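# The Town That Learned to Love Brackets

Jan 17, 2019

Flovodstead used to make shoes, then it made parking lots, and for a while in between it made plans. The plans were handsome. One had a monorail in it. So when Dalard, which builds seat brackets and overhead bin hinges for regional jets, said it would take over the old tannery site, the town received the news the way a man receives a third proposal from the same insurance salesman.

The plant opened anyway. It now employs 926 people, which makes it the largest employer in the county if you leave out the county. Most of them make parts that no passenger will ever notice, and the company seems to like it that way. A bracket gets attention only when it fails, and Dalard would prefer to remain obscure.

Winning the work took two years and more dinners than anyone wants to itemize. Tellex, the fastener supplier down the road, had already been there long enough to complain about the town water and the broadband, and its complaints turned out to be the best advertising the place ever had. A company that grumbles for that long, the thinking went, must be staying. Radulović, a family machining firm with a habit of turning down orders it finds boring, agreed to do the titanium work. With three companies on one access road, the state began using the word "cluster." Signs went up. One was spelled correctly.

What the brochures skip is paper. Every bracket leaves the building with a record of the metal it came from, the heat treatment it got, the tool that cut it and the person who signed for it. A new hire can learn to run the press in a week and will still be learning the forms at Easter. The plant's quality manual is 1,391 pages long and has a chapter on how to revise the chapters.

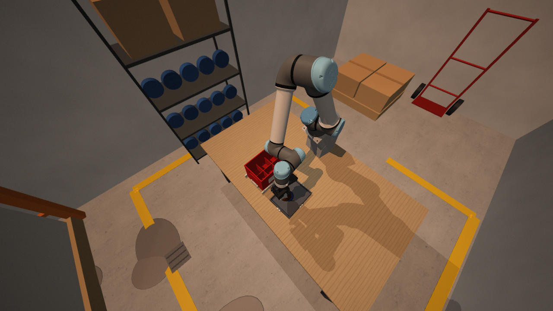 Not all of Flovodstead has been won over, and a letter to the local paper this month asked why a town that can certify a hinge to fly at altitude can't get a bus to the plant gate before seven. The writer had no quarrel with airplanes. The early shift starts at six, the letter went on, and anyone without a car is left to admire the aerospace sector from the shoulder of the highway.

It's a fair point, and the town's answer is that a bus is under study. Many things in Flovodstead are under study. The technical college is studying a second machining course to go with the one that fills up on the first morning of enrollment. The hotel is studying breakfast.

The larger worry is one the town can't study its way out of. Airplane orders come in waves, and the suppliers at the far end of the chain get wet first. A carrier on another continent puts off a few jets, and some months later a Friday shift goes missing on the old tannery site. People here remember how the shoes went. They ask about order books in the grocery line now, and they know what a deferral is.

Dalard says its lines are booked through next year. Radulović says it is busy and would like to be left alone. Tellex says the water still tastes of pennies.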